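Sellel Home Forum > Furniture and Storage > Old wardrobe or built-in closet for a rented flat?

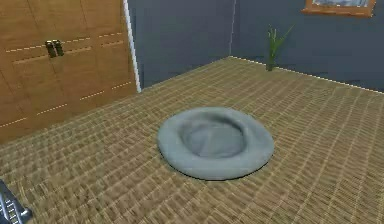

Two doors, honey-brown wood, dark bar pulls.

Posted by marsh_lantern, 4 May 2023

Good evening to all. I am writing from a rented apartment on the third floor and I need advice about storing clothes. English is my second language, so please ask if something is unclear.

The bedroom has no closet. My landlord offers two possibilities. First, I may buy a freestanding wardrobe and take it with me when I leave. Second, he will allow a built-in closet along the short wall, and he pays half of it, but then it stays in the apartment. The carpenter's price for the closet is 1,262 dollars in total. I have a budget of 1,000 for everything, including curtains, which I also do not have.

My contract ends in September of next year and it can be extended. I would like to stay, but I cannot promise this to myself.

What would you choose in my place?

Reply by tallowby

Freestanding, every time. I have rented for most of my life and everything I screwed into a wall is now enjoyed by someone else. Look at secondhand shops before you look at new. Solid wood is cheap right now because people do not want to carry it.

Reply by pinfeather6

I disagree with tallowby. Half of 1,262 is 631, so you are under budget and you still have money for the curtains. A closet made for the wall goes up to the ceiling. On top of a wardrobe you get dust and suitcases.

Also, has anybody here carried a solid wardrobe up three floors? My brother-in-law and I did it once. We did not speak for a week.

Reply by marsh_lantern

Thank you both. There is an elevator, but it is very small, made for four thin persons. The stairs turn two times. I measured the narrowest place and it is 34 inches between the rail and the wall.

Reply by oldgrain_k

34 inches is enough if the wardrobe comes apart. Many old ones do. The top lifts off, the sides come away from the back, and the doors come off their hinges. Ask the seller before you pay. If it is glued together in one piece, leave it in the shop.

Please check the depth inside also. A normal hanger needs close to two feet. I bought a beautiful narrow one from the Vukura warehouse and my jackets hang in it diagonally until this day.

Reply by tallowby

pinfeather6, your calculation is correct, but after she or he moves out the 631 is gone. A wardrobe can be sold again.

Reply by pinfeather6

For how much? You wrote yourself that solid wood is cheap because people do not want to carry it. You cannot have it cheap when buying and expensive when selling.

Reply by tallowby

Fair. I still would not pay to improve another person's property.

Reply by quillandsoap

I want to add one practical matter. Whatever you choose, get the agreement with the landlord on paper before the carpenter comes. Ours said "half" and later explained that he meant half of the materials. The labor was the bigger part.

If you go freestanding, fix it to the wall with a small bracket at the top. It leaves two little holes, which you can fill when you move. Tall furniture with heavy doors can tip when both doors are open, and an old floor is rarely level.

Reply by marsh_lantern

This is very useful, quillandsoap. I wrote to the landlord this afternoon and asked exactly what "half" includes. He answered that he must think about it, so maybe I have my answer already.

On Saturday I will go to the secondhand hall on Barkley Street with a tape measure. Does somebody know if they deliver to the Cullinane side of the river?

Reply by oldgrain_k

They do, but only to the street door. For the stairs you pay extra or you bring friends. Take a flashlight too, and look at the back panel and the feet for small round holes with fine powder. If you see powder, do not bring it home.

Reply by pinfeather6

I still vote for the closet if he agrees to pay half of everything. Tell us what he writes.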